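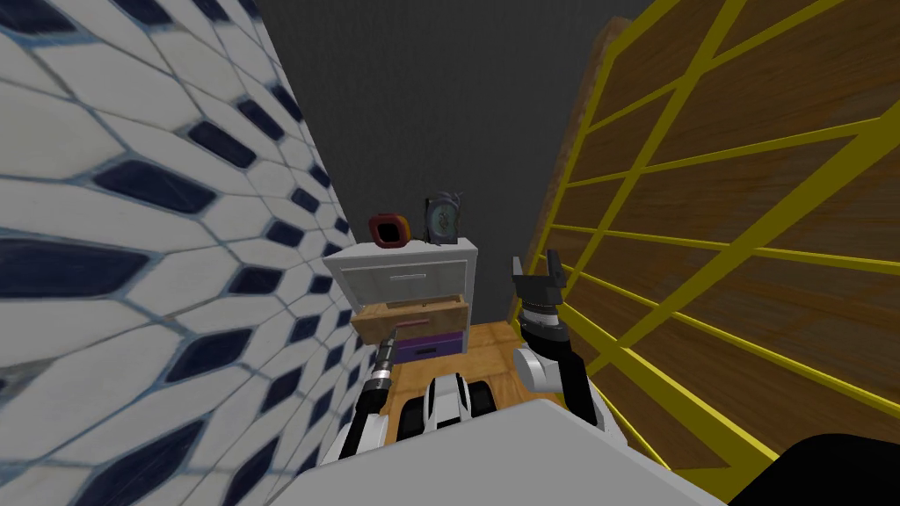 Torance Reading Fund - progress report, March

Prepared by Shanthi Dewan

The adult reading program met 4 times this period, with 17 members enrolled and 16 still active. One member withdrew after moving out of the area. Loans from the shared collection reached 1406, mostly short novels and memoirs.

The Plostis catalog is in use at both sites. Duplicate records remain a problem - Dinesh Wickramasinghe is merging them by hand, starting with the mystery titles. Large-print stock is still low, and two requested titles are out of print.

Spending is within budget. The unspent travel line is requested for audiobook licenses. Next period: finish the merge, replace damaged copies, and send out the member survey.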